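5.2 Open-day deployment

Lab studies of teleoperation and handheld data collection tend to recruit people who already know which way up the device goes. To get away from this, we ran the Clulon handheld grippers at our department's open day in April, where 368 visitors came through and a fair share of them wanted to touch something. Visitors were given a pair of grippers, a soft object, and one sentence of instruction. The sentence had been four paragraphs long until Chantelle Oosthuizen watched the first school group not read it.

The task was the one from Section 4: pick up the object, lift it clear of the table, and set it down again. We kept the oval meeting table on the grounds that it was too heavy to move. Its dark, shiny top had already given our tracking pipeline trouble under ceiling lights, and the open day gave it no rest.

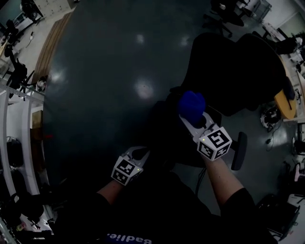

Figure 7. Lifting a blue fuzzy object with the right handheld gripper. The white cubes carry the fiducial markers used for pose tracking. Ceiling lights reflect in the tabletop.

We logged 1,510 grasp attempts. Of these, 13 were thrown out because both cubes left the camera's view for the whole attempt, usually while the visitor turned to ask a parent or colleague whether they were doing it right. Another 8 were thrown out because the visitors had begun to fence.

Two patterns are worth reporting. First, adults gripped too gently and children gripped as if the object owed them money; the children dropped it less often. Second, visitors rarely used the left gripper unless told to, even when the object lay closer to it. Our planner, Irach, assumes an even split between hands, an assumption we defended at some length in an earlier paper and now withdraw.

Short talks with visitors afterward were run by Jucélia Caldeira and Adalberto Bragança. The most common question was when the robot would arrive. We have passed this on to the hardware team, who have been asking the same thing.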